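The Last Button Room in Cesley

When Hülya Avcı came to Cesley, she wanted to stay for one winter. She has now been mending coats there for eight years, in a narrow shop behind the old chapel, and people post her their clothes from three countries.

Her real treasure is in the back room. On the shelves stand 137 cigar tins, each with buttons of one kind: horn, shell, glass, dyed nut. Many came from the Hafþórsson draper's shop, which closed one November with its stock still in the drawers.

"A coat does not die from the cloth," she tells me. "It dies from the small things, and people are ashamed to ask for a small repair."

Mending has become respectable again. Eoin Lynch teaches it in the evenings, and his course has a waiting list of over two months. His pupils are mostly young, and they arrive with trousers that cost less than the thread.
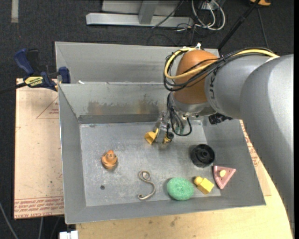 What a repair should cost

This is the difficult question. Aoife Mac an tSaoi, who sold knitwear for most of her life, thinks that menders ask too little. A good darn on an elbow can take two hours — and the customer remembers only the price of the jumper.

Hülya does not keep a price list. She looks at the garment, then she names a sum, and if the person looks frightened she offers to show them how to do it themselves. Some of them sit down at her table and stay until the evening.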